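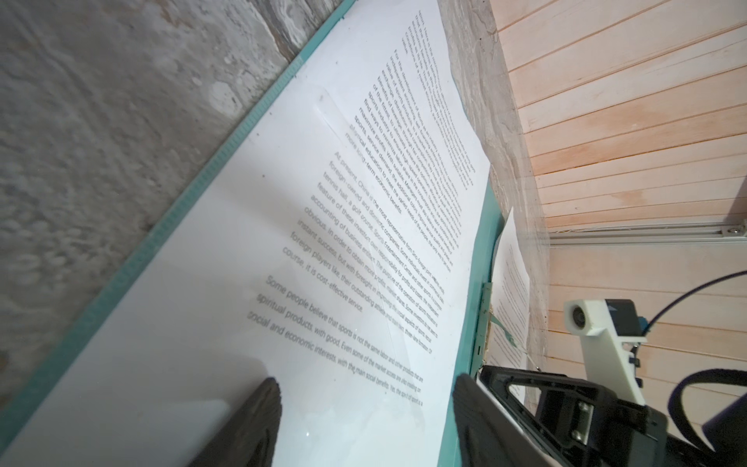

Wrist view, left flap of the folder.

Folder job, continued. The teal folder is what the records office wants filled, so the teal folder is what the arms get. Petronella Cele has been putting papers into these since before I could spell "actuator" and her opinion of our progress is a raised eyebrow, which I am logging as data.

Practice text is the sports economics essay. I have now read "In order to obtain more profits" often enough to consider a career in tennis halls.

Things to settle with Bulden, who sold us on 2000 folders a month: does that include the crooked ones? Syafiqah put the question in writing in January. Still waiting.
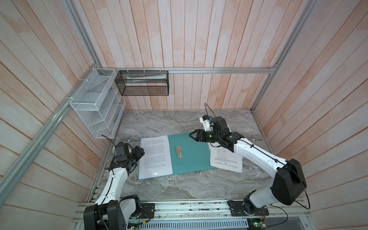 Grurkevari annex, February 26, 2021

Split of work as agreed with the office: the right arm gets the clip side, the left arm gets the flap. People keep the sorting, the phone, and anything with a coffee ring on it. Xolani wants it written down that "people keep the sorting" is a decision and can be undecided upstairs at any time. Written down.

What has changed so far for the desk: Petronella does fewer folders and more looking at folders. She says looking is worse. Her wrists disagree, and she's taking their side for now. Anselmo lost the job of squaring up stacks, which he hated, and has asked twice when he can have it back.

Today's list had 81 folders on it. We brought it down to 19 before lunch so there would be time to fiddle with grip force. Ayman's settings are in the shared file under Dasutby, tab 9. Don't touch tab 8, it's mine and it's wrong. 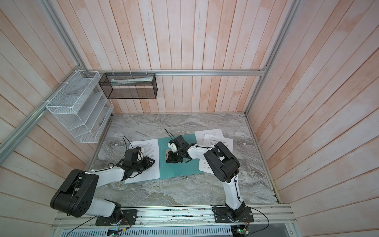 Does anyone at the desk lose hours over this?
None this quarter. Filing time moves to checking and to the backlog of returned forms. After that it goes to review, and Petronella sits in on the review. She made that a condition of teaching us how the clip goes.

To do: softer approach on the paper, ask Moodley for more folders (the company, Xolani, stop forwarding me the emails), find out who signs for a folder when an arm filled it. The form has a box for initials.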